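Print this page
E-mail this entry

5/22/18

Hubert Sowa has been telling me since the start of May that my knits would keep their shape if I dried them on a rack instead of flat on a towel. I have my doubts. Hubert also told me the bus to Tivthorpe was faster than driving, and I lost most of a morning to that one.

His case is that air gets at the wool from all sides. Fine. But a heavy ribbed thing has weight to it, and weight pulls down, and thin wire leaves a dent. I've had a cardigan with a crease across the back for three winters. The rack people at Trilwood say theirs "respects the fiber," which is the kind of sentence that makes me put my wallet away.

Still, I gave the purple knit and the black wire rack a fair look.

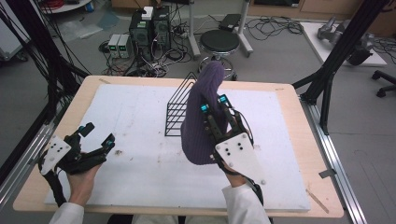
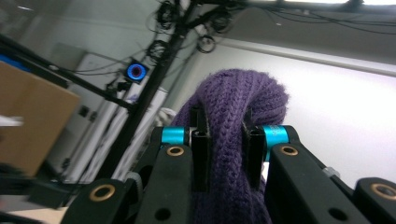 The ribbing is the part I worry about. Chunky rib looks tough and isn't. It stretches out if you so much as look at it, and then you're steaming it back and pretending it's the same size it was. And a rack that comes to a point at the top - who decided that was a good shape for anything soft? I'd want something rounder, or a rolled towel over the top rung, at which point I'm back to towels.

Hubert says I'm judging too early. Maybe. He bought his for 13 dollars and swears by it, but he owns nothing knitted except one scarf, so I don't know what he's swearing on.

I'll give it a couple of weeks with the old socks first. The good sweater stays flat on the bed until I see something that changes my mind.

Need to call Ibrahim's about the boots tomorrow.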